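4.6 Running the door task in simulation

1. Start the Belis planner and wait for the green line in the log. It takes 30 seconds, longer if it is sulking.

2. Load the two-door house from the Fotero scene list.

3. Set the grip tolerance to 6 mm. Ten is allowed, and the doors will win.

4. Open the head view and check that both grippers are in sight of the doorway. 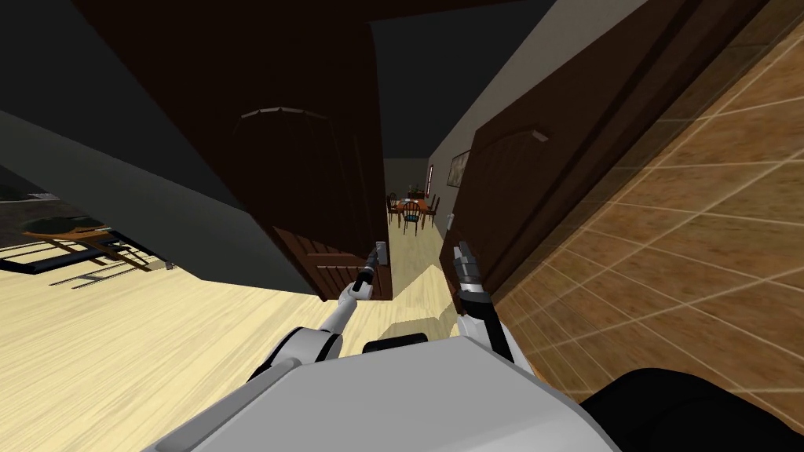 Landcombe Robotics Documentation Team

Note: a tilted head view does not stop the planner, which works from the base. To level it for your own neck's sake, choose View > Level.

5. Pick one handle as the target. Given two, Belis will dither between them until teatime.

6. Press Plan, read the path, then press Run.

Caution: do not press Run twice. The second press is queued and will be obeyed.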